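Ticket: Shared family calendar drops recurring feedings after second caregiver joins
Product: Plenomach (family account, web and phone)
Status: Resolved, monitoring
Component: Caregiver sync
Handled by: Murali Iyer

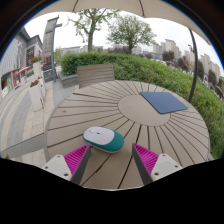 Reported problem

Customer is the mother of a newborn and an older child. She set up a family account in May and entered a recurring feeding schedule, a medication reminder for the older child, and a block of appointments. All entries displayed correctly on her phone and in the browser. After she invited her own mother as second caregiver, the overnight feedings disappeared from both devices. Daytime feedings stayed. The medication reminder stayed but moved to a different hour.

Customer states she did not delete anything. The second caregiver states she accepted the invitation and closed the app.

Environment

Primary caregiver: browser and phone, both signed in.
Second caregiver: phone only, set to a different time zone. She was traveling and had automatic time turned off.
Connected services: Carnumora (pediatric appointment import), Swai (baby monitor log).

Log

Entry 1. Asked customer to sign out and back in on both devices. No change. Overnight feedings still missing.

Entry 2. Checked the account's deleted items. Empty. The entries were not removed by any user action, so restore is not available from the customer side.

Entry 3. Pulled the sync history. The history holds 2000 events per account and this account had not reached the limit. The overnight series is present on the server with status "hidden, outside active hours."

Entry 4. Active hours on the account read 6:00 a.m. to 10:00 p.m. Customer confirms she had them set to 24 hours and sent the confirmation email showing it. The value changed at the same minute the invitation was accepted.

Entry 5. Disconnected Swai as a test. No change. Reconnected.

Entry 6. Disconnected Carnumora as a test. Appointments went away as expected, feedings did not return. Reconnected. Import brought back 9 appointments, customer confirms that is the full set.

Entry 7. Reproduced on a test account. Steps:
Create family account, active hours 24.
Add a recurring entry at 2:00 a.m.
Invite a second caregiver whose profile still has default active hours.
Accept the invitation on a phone with automatic time off.
Result: the family account takes the second caregiver's active hours and time zone. The 2:00 a.m. entry is hidden.

With automatic time on, active hours are still overwritten but the time zone is not. These are two separate faults. Filed separately with engineering.

Entry 8. Set active hours back to 24 from the admin side and corrected the time zone. Overnight feedings returned on the browser immediately and on the customer's phone after 25 minutes. Medication reminder returned to the correct hour. Second caregiver's phone did not update until the app was force closed.

Entry 9. Customer called back Saturday. One overnight feeding showed twice. The duplicate was one she had re-entered by hand while the original was hidden. She deleted the manual copy. No further duplicates found.

Cause

Profile merge on invitation writes the invited caregiver's settings over the family settings. It should write only to the invited caregiver's own view.

Workaround until the fix ships

Before sending an invitation, have the second caregiver open Settings, Profile, Active hours, and match the family account. Turn on automatic time on that phone. If the invitation has already been accepted, do not re-enter missing items. Check active hours first.

Customers who moved over from Oduvow may see a third value in the active hours field, "inherit." Treat it as default and change it by hand.

Notes

Customer asked whether the reminder sounded at the wrong hour during the affected period. Server log shows it was sent at the shifted time on two days. She was already tracking doses on paper and reports none missed. Raised priority on the time zone fault on the basis of the medication reminder.

Customer also asked for a way to mute the second caregiver's overnight alerts without hiding the feedings. Not currently possible. Logged as a feature request.

Leaving open for monitoring until the next invitation is accepted on this account. Customer plans to add her husband's sister.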